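**Plolstead open day, who went? (kitchen arm demo)**

---

**gritbin** wrote:

Went to the Plolstead open day in November, only just getting round to posting. Quick notes, typing on my phone so sorry in advance.

Parking was a mess. Go early if they run it again. We got there at 10 and the overflow lot was full already.

- front hall: Pletex stand, mostly conveyors, same ones they brought last year
- back hall: palletizer, loud, great
- upstairs: the kitchen sim. This was what I came for

The kitchen thing is all simulation. No real arm upstairs, just the screens and two people running it. They train in the sim first and the real arm is in another building you don't get to see. Bit annoyed about that, the flyer said "live robot kitchen." Still stayed for 2 sessions.

---

**moss_and_solder** wrote:

I was there! Afternoon though. Was the guy in the green vest doing yours? He skipped all my questions about contact forces.

---

**gritbin** wrote:

No, ours was a woman, really patient. Somebody's kid asked if it could make pancakes and she spent ages on it. Answer was no by the way.

---

**lowgear77** wrote:

So it's a video game. They got people to drive out there for a video game.

---

**gritbin** wrote:

I mean, kind of? But you could ask for a kitchen and they'd load it. Different layouts, different cabinets, stove moved over etc. She said they had 2,335 layouts saved. I asked for one with stone behind the stove because that's what I've got at home lol. Grabbed these off the shared folder they gave out:

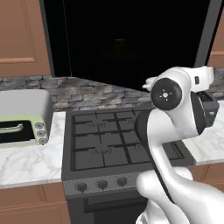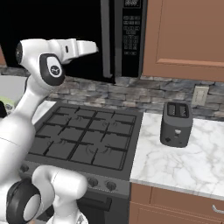
The part I liked was how picky it all is. If the base is parked a bit too far to one side the wrist ends up somewhere dumb and the whole try is a write off. She'd reset, nudge the base, go again. Reset takes a second. Imagine doing that with a real stove and a real arm, you'd be there til midnight.

They let people from the crowd pick a start spot for the base too. Mine was bad. Straight into the counter.

---

**lowgear77** wrote:

ok the reset thing is fair. But a sim will let you get away with murder. Door hinges in a sim are perfect. My oven door at home needs a hip check to close. Where's the hip check button

---

**tenpenny_relay** wrote:

Depends on the sim. You can put friction and slop on every hinge if you want, and most places randomize it so the policy doesn't get used to one door. Did they say if they do that? That's the first thing I would of asked.

---

**moss_and_solder** wrote:

I did ask. Green vest said "we vary a lot of things" and moved on. Make of that what you will.

---

**gritbin** wrote:

Ours said hinge stiffness yes, gas knobs no, not yet. Knobs are just on or off for them right now. I wrote it on the back of the flyer so I'm pretty sure.

---

**tenpenny_relay** wrote:

Huh, thats more than I expected them to say in public. Knobs are a pain, small part and you have to push and turn. Makes sense they left it.

---

**Frimpong_fan** wrote:

Was the Frimpong gripper on show anywhere? The flyer had it on the back page.

---

**gritbin** wrote:

In a glass case by the stairs. Not powered. You could hold a plastic copy of the fingers, that was it.

---

**Frimpong_fan** wrote:

Ugh. Glad I skipped.

---

**lowgear77** wrote:

Still think Morow does this better. Their demo day last spring had one real arm and one real dishwasher, and it dropped a mug and they left the mug on the floor the whole time. I learned more from the mug than from any screen.

---

**moss_and_solder** wrote:

Morow let in what, 40 people? Plolstead said up to 500 through the door this time. You can't put a crowd like that next to a live arm without fencing and then you can't see anything anyway. I've been to those. You look at the back of someone's head.

---

**lowgear77** wrote:

Then sell fewer tickets

---

**moss_and_solder** wrote:

It was free

---

**lowgear77** wrote:

Then give away fewer tickets

---

**tenpenny_relay** wrote:

I'm kinda with lowgear on the flyer wording. "Live" should mean hardware. Sim is fine, I do sim all day, but say sim. People bring kids expecting a robot to hand them something.

---

**gritbin** wrote:

Yeah agreed, I put that on the feedback card. The palletizer kept the kids happy at least. It runs every half hour and they hand out earplugs.

Anybody know if the shared folder link stays up? I only saved a few stills and wanted the clips of the resets.

---

**moss_and_solder** wrote:

Mine still worked this morning. Clips are in the subfolder with the long name, not the one marked clips. Grab them soon, the card said end of the month.

---

**gritbin** wrote:

Got them, thx. Will put the base position ones up tonight if the upload limit lets me.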